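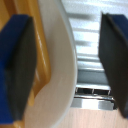
# Teaching a policy when to let go, using wrist views only

Our group has been working on release timing for a while now, and I finally have a recipe that I'm happy to pass on! The short version: train a small "release head" on wrist camera frames, feed it the gripper opening along with the picture, and let it veto the main policy until it is confident. It's cheap to train, it bolts onto almost any imitation policy, and it got rid of most of our early drops.

This page walks through the whole thing the way Ashley Yeoman and I run it on our Haslam bench. You'll need a policy that already picks things up reasonably well. If yours doesn't, fix that first and come back.

## Why the wrist view

At the wrist, the pads fill a lot of the picture and whatever you're handling can be right up against them. You lose the overview, but you gain a close look at the gap between the fingers and the edges near it: a shiny molded surface bending around a pad, a pale curved rim, a bit of floor behind. Those edges are what the release head learns from. We tried adding the overhead camera and the scores hardly moved, so we dropped it and enjoyed the faster training.

## Step 1: Collect the demonstrations

Record by teleoperation, at whatever rate your policy uses. We ended up with 2,000 episodes, and Pantelis Chrysikopoulos did the lion's share of them (thank you, Pantelis!). A few habits that paid off:

- Hold still for a moment before opening. Labels get much cleaner.
- Vary the lighting. Blinds, vents and glossy plastic all throw highlights, and you want plenty of them in training.
- Keep the failures. Put them in their own folder and don't trim them.

## Step 2: Label the release moment

Find the first timestep where the commanded opening increases after a grasp. Call that t. Then mark frames like this:

```
t-4 .. t -> release
everything -> hold
before t-4
after t -> ignore
```

Why 4? We swept it. Shorter windows gave a jumpy head, and longer ones taught it to open too early. Your number will depend on your frame rate, so please do sweep it yourself.

Check a handful by eye before you train. In our first batch the operator sometimes re-gripped, and the script happily labeled the re-grip as a release. Dorothy Staniforth spotted it after I had already burned two nights of training.

## Step 3: Train the head

Freeze the image encoder from your main policy. On top of it goes a two-layer network that takes the image features plus one number, the measured opening. Use plain cross-entropy, and weight the release class up until the two classes contribute equally.

Crop augmentation needs some care. Big random crops can cut the pads out of view, and then the head has nothing to measure the object against. Small shifts and strong color jitter worked best for us. Blur helps too, as near surfaces are often soft in a close view anyway.

## Step 4: Run it as a veto

At run time, the main policy proposes an action as usual. If that action opens the gripper, ask the head. If the head says hold, keep the current opening and pass the rest of the action through. Set a timeout so the arm can't hover forever.

## What we got

On held-out trials with objects the policy hadn't seen, 79 percent ended in a clean release with the veto on. The bare policy dropped things early far more often, mostly with smooth, rounded items. I was grinning all afternoon when those runs came in.

Thin objects are still hard. When the edge disappears behind a pad the head gets shy and runs into the timeout. Ruwan Nanayakkara is testing a version that looks at a short stack of frames, and the early curves look lovely.

If you only have time for a small dataset, try 1,000 episodes and spend the hours you save on checking labels. Ours was already useful at that size.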